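Flasus kitchen sim trial, notebook
23rd October, M. Farina

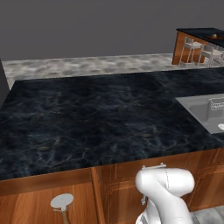
Setup

Trial license of the Flasus kitchen pack, island layout. White arm loaded at the front of the island with the bare flange, no tool yet. Import took 22 minutes on the Zerkivmont machine. Scene has 1317 collision bodies, which is more than Rinaldi's pack and slows the reset.

Runs

Task was reach to the cabinet front, then retract. 40 runs on default friction, 3 bad contacts, all near the raised strips on the doors. Dropped the step size and the bad contacts went away, but each run now takes 54 seconds.

Veins in the dark marble look fine. Dish rack in the sink is thin wire, so check the collision mesh before trying any grasps there.

Open

Ask Flasus if the cabinet doors are jointed in the trial version. Manual doesn't say.
Price per seat, still waiting.
Alier wants the same runs with a gripper on. Friday if the mount file arrives.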